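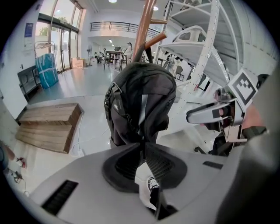
Erick Nzioka wants to know whether the personal item really has to fit under the seat, or whether that's more of a mood. It has to fit. Windenham Coach Lines runs older buses on the Korkaso route, and the space under those seats was designed by somebody who traveled with a sandwich.

Windenham to Korkaso: Baggage Questions
Updated 9/8/26

How many bags can I bring?
One goes underneath in the hold and one stays with you. A coat is not a bag. A coat with a second coat and a pair of boots rolled up in it is a bag, and the driver has seen it before.

Is there a weight limit?
Fifty pounds for the hold. We don't have a scale at every stop, so the driver picks it up and makes a face. The face is final.

Can I pay for an extra bag?
Yes, $4 at the counter, if there's room. In July there is often no room, and your $4 stays in your pocket where it can be spent on the vending machine in Bodin, which takes it and gives you nothing.

What about skis, cellos and so on?
Call the day before. We have carried a cello. It got its own seat and paid full fare.

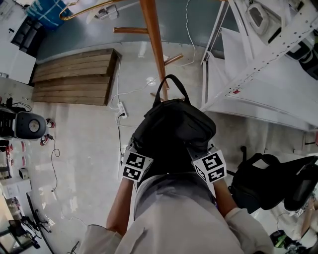
Does a soft bag count the same as a hard one, asks Emmanuel Mwakyusa, if it squashes down once you sit on it? Same rules, but you'll have an easier time of it. Soft bags forgive a tight space. We measure them as they arrive at the door, before any sitting.

Can I leave my bag on the bus during the Bodin stop?
You can, for the four minutes you were told the stop would take. If you get off for coffee, bring your wallet and your phone with you. The bus will wait for the schedule and for very little else.

I left something on board. Now what?
Lost items go to the Zustine depot, where they're kept on a shelf behind the ticket window for 30 days. Call and describe the thing. "Black bag" will get you a long silence, as the shelf holds a good many. Try to remember what was in it.

Do you mail lost items back?
We do, at your expense. Umbrellas cost more to mail than to replace, but people get attached.

Are bags insured?
Up to $200 for anything in the hold, with a receipt. Bags you keep with you are your own business, and so is whatever you packed next to the yogurt.

Can I bring my dog as the personal item?
In a closed carrier that fits under the seat, yes. See the first answer on this page, and then look at your dog.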